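March

Anyone who has ever brought a cracked kitchen radio or a doorbell that won't ring to the Fletex repair room on Carrier Street will be glad to hear that the place is open again after its winter break, with the walls still white, the kettle in its old spot and a good long list of people waiting their turn. Evening hours begin at 6 and run until the last person is finished, which in the past has meant pretty late.

The big change this season is that small parts get a session all to themselves. Speakers, buzzers, switches, the little bits that come out of a larger thing and then sit in a drawer for years because you can't remember what they belonged to. People asked for it all last fall, and it's easy to see why. When a part like that gets passed around in the middle of a busy evening, with lamps and toasters on every side, it has a way of rolling off and ending up under somebody's shoe. 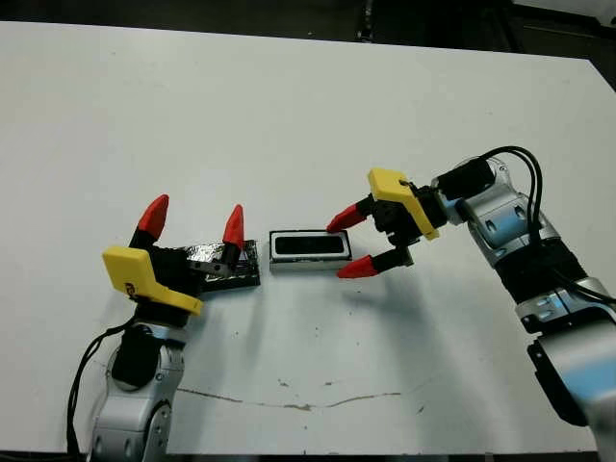

COMMUNITY & NEIGHBORS

One small part at a time is how it goes on the white table, and the little rectangular piece with the silver rim and the black face got the whole middle of it, with a foil-wrapped tray right alongside. It looks like a small speaker or maybe a buzzer, the kind of thing you'd find inside a toy or an alarm clock. The tabletop has a thin brown mark running across it and a few dark specks, and regulars will tell you they wouldn't trade it for a new one.

Zeeshan Zaidi, who looks after the schedule, has been fixing things since he was a boy taking apart his grandmother's clocks (she got most of them back, he is quick to add). He would like people to slow down a little this year. "Everybody wants to get the screwdriver out," he said. "I tell them to put the thing down, look at it, and find out what it is first. Half the time they've already got the answer at home, on a piece of paper in the box."

The first small-parts evening had 34 names on the sheet, and 11 of those were people who had never been in before, so there was a fair amount of introducing and a fair amount of talk about whose garage is worst. One woman came with a shoebox of odds and ends from her late father's workshop and went home with most of it labeled, which she said she had been meaning to do for ages.

The room has two jobs, of course, and the sitting-down half of it matters just as much. Looking up an old model number can take longer than the repair does, and folks who would never pick up a soldering iron have become wonderfully good at tracking down manuals.

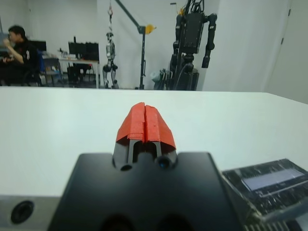
By the Pronditz Neighborhood Desk

The desk with the two black monitors side by side is where a lot of that looking-up goes on, back behind the long white tabletop. Zaidi hopes to have a second shelf of printed manuals ready before summer, and he would be very happy to take any that are gathering dust in your basement, even if the coffee stains have gotten to them.

There is no charge to come in, though a jar by the door helps with solder and tea. Please bring one item per visit, along with its cord if it has one, and put your name on it with tape. To get on the list for the next small-parts evening, stop by the room or write to Fletex, 2107 Carrier Street, and mention what you think the part came out of. A guess is fine.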